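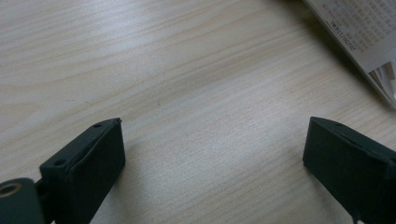 Home Thread Search Log in

1/ I have been working on our dining table for most of October and people keep asking what I put on it, so I'm writing it all down in one place.

2/ The table is pale wood with a fine grain. The seller called it spruce. I think it could be pine. I bought it used from a shop called Grindel that was clearing out its back room.

3/ When it came home it had an old orange varnish on it, thick at the corners and worn through where people had sat. There was also a ring from a hot pot. I wanted the pale color back.

4/ I scraped first. A card scraper takes off old varnish faster than sandpaper and doesn't fill the house with dust. It took me two evenings for the top. The legs I left for later and they are still orange.

5/ Then sanding, always with the grain. Softwood shows every scratch that goes across it. You won't see them until the finish goes on, and then you will see them every morning at breakfast. Ask me about my last table.

6/ The pot ring mostly came out. If you know where it was you can still find it. I stopped there. The wood was getting a low spot and I didn't want a dip where a glass would lean.

7/ Finish: I used Erositz hard oil, the one for light woods. Thin coat, wait 20 minutes, wipe off everything that hasn't soaked in. Next day, same again. Three coats total.

8/ Wipe it off more than you think you need to. On the first coat I left a little too much near one end and it stayed tacky for 5 days. I had to rub it back with a rag and start that end over.

9/ I tried Tuncer wax on the underside as a test. It felt nice but it went yellow under the lamp, so I didn't use it on top.

10/ Several people asked about shine. Oil gives you a low sheen. In the daytime the window puts a soft bright patch on it and the grain is hard to see there. From the other side of the room it looks flat. If you want gloss you need varnish.

11/ Softwood dents. A fork dropped on its points will leave marks. For small dents I put a damp cloth on the spot and touch it with a warm iron for a few seconds. That lifts most of them. Do this before you oil.

12/ Daily care is a damp cloth and then a dry one. No spray cleaner. Mats under anything from the oven. I plan to add one coat of oil each October and see how it holds up.

13/ Cost: 20 dollars for the oil, plus paper and rags. The scraper I already had.

14/ The legs are next. They are turned, so the flat scraper is no use on them. If you have used a curved one on softwood, tell me which shape you bought.

More from this account
Getting candle wax out of a bench seat
Pluverik shelf brackets after one winter
Drawer that sticks when it rains
Which rags leave lint and which don't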